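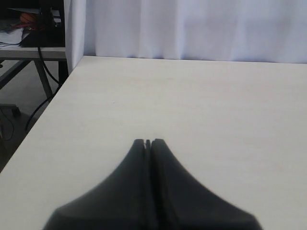

January 15, 2019

We've been on a paper board game kick ever since the holidays, and I keep getting asked how I set ours up, so I'm finally writing it down. It's the simplest kind of game there is (roll, move, groan, roll again) and you can put the whole thing together in the time it takes to boil pasta. You need one printed sheet, one pawn per player, a die, and a metal bowl to roll it in. The bowl is my favorite part, and I'll get to that!

## What to gather

- A printed track game on plain paper
- A pawn for each player, any color, as long as you can tell them apart
- One ordinary 6-sided die
- A small metal bowl or dish with a flat bottom
- A smooth table with a bit of elbow room

My pawns came out of a grab bag from Muriithi, the craft store down the hill from us. You can also raid an old game you don't play anymore, or use buttons, or dried beans with a dab of paint on them.

## Print the sheet

I get my boards from a free collection called Ulden. They have 505 of them last I looked, in all sorts of languages, and I print whichever one looks fun. Don't skip one over the language! If it's a number track you can play it just fine, and you pick up a word or two. 起点 means "start," and my whole family can read that now.

Print in black and white. The squares tend to be white and gray anyway, and thick black outlines come out nicely even when your ink is running low (mine always is). Turn off "fit to page" if your printer has it on by default. Mine, an old Pleteck, shrinks everything, and then a pawn covers the number it's sitting on and you're lifting it up every turn to check where you are.

Regular copy paper works. In December I tried the heavy Hirkier card stock and it's lovely to handle, but it curls when the house is dry, so I went back to the cheap stuff.

## Lay everything out

1. Wipe the table and let it dry. Paper sticks to a damp spot and then it tears when you pull it up.
2. Lay the sheet flat. If it has been rolled or folded, bend it gently the other way first, then press it under a big book while you hunt for the die.
3. Turn it at whatever angle suits the players. We sit at a corner, so ours usually ends up on a slant and everyone can read it.
4. Trace the path with your finger from the start to the finish before anyone rolls. A looping track can run up one side and down the other, and it's easy to hop across the middle by mistake.
5. Put the bowl where everyone can reach it, and stand the pawns at the start.

I like a fat cylinder pawn with a flat top for little hands. It stands up well, it's easy to grab, and a bright red one shows up beautifully on a gray-and-white board.
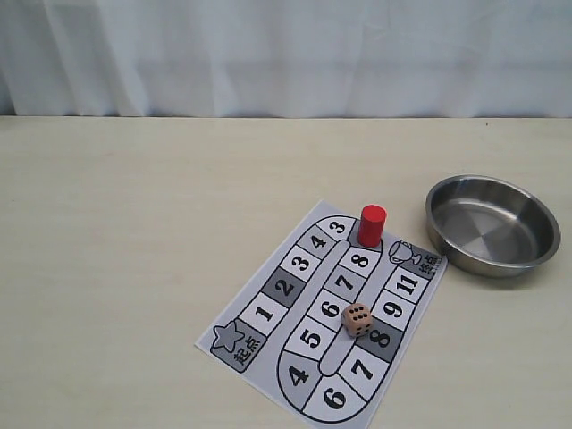
## Roll in the bowl

Okay, the bowl. Before we had one, the die went on the floor every third turn and somebody had to crawl under the table with a flashlight. A shallow steel dish about as wide as a saucer fixes that. The raised rim keeps the die in, the flat base gives it somewhere to settle, and you get that great rattle, which my kids would happily listen to 4000 times in a row.

Drop the die in from a few inches up. Don't fling it, or it'll jump right over the side. If it leans against the wall of the dish, roll again. If it hops out, roll again. (We used to count the ones that landed on the table, and it led to arguments, so now we don't.) 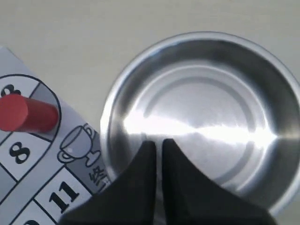
Steel is loud, I'll admit. If you've got a baby napping, cut a circle of felt for the bottom and the noise drops to almost nothing. The die bounces less too, so give it a good shake in your hand first.

## House rules we like

Take these or leave them:

- Youngest goes first.
- Two pawns can share a square.
- If you roll a 3, you can take it or roll again, but you're stuck with the second one.
- You need an exact roll to finish. Drop this one if bedtime is close!

When we're done I slip the sheet into a plastic sleeve and put the die and pawns in a zip bag behind it. The bowl goes back in the kitchen.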